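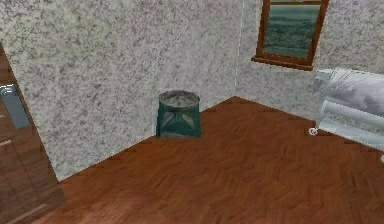
Wendt wrote:

> I don't think it's the planner at all. We had the same thing in our copy of the bedroom world: the robot drives up to the bin, slows down nicely, then shoves it until the wheels spin and the run times out. Have you looked at the collision shape? And is anyone else on the list seeing this with Tostunus, or only the two of us? I'd leave the speed limits alone until you know.

Yes! Collision shape! Thank you, thank you, I would have been poking at the planner until December otherwise.

I turned on the contact display last night and there it was. The bin you see and the bin the robot bumps into are two different sizes. The mesh narrows towards the floor, but the collision shape is a plain cylinder as wide as the rim all the way down, and on top of that somebody (me, I'm afraid, when I brought the Miltby models over) gave it a mass of 70. Seventy kilos of waste bin! It should have been 5 at the very most, and even that is a heavy one.

So the bumper touches before the planner thinks it can, the planner believes it still has room, and it keeps pushing. With the bin up against the wall there's nowhere for it to slide, the contact solver gets upset and the wheel torque climbs until the watchdog trips. Out of 2,000 overnight runs, 78 ended that way, and every one I've replayed so far has the bin near the corner.

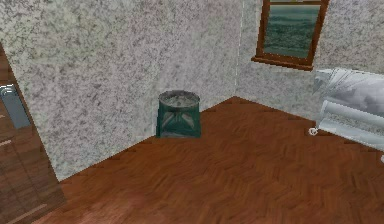
The part that bothers me more is the safety stop. It should have cut in long before the watchdog did. I went through the logs and the bumper signal is there, clear as anything, but Coltinent only passes it on if the robot is moving faster than the creep speed. Once it has slowed down for the approach, the bumper is ignored. That's fine for nudging a door open and pretty awful for everything else, and the same code goes on the real base. Please don't run the current build on hardware until this is sorted!

What I've got on my branch so far:

- bin collision shape rebuilt from the mesh, mass corrected
- bumper stop active at all speeds
- a separate "allow contact" switch for the door task, off by default

The overnight batch is going again now with the same seeds, so the numbers should line up with the old ones. If anybody has spare machine time, I'd love a second batch with the bin moved out into the middle of the floor. It's one line in the world file and I can send the seeds.

Wendt, could you check whether your copy has the same mass? I'm really curious now.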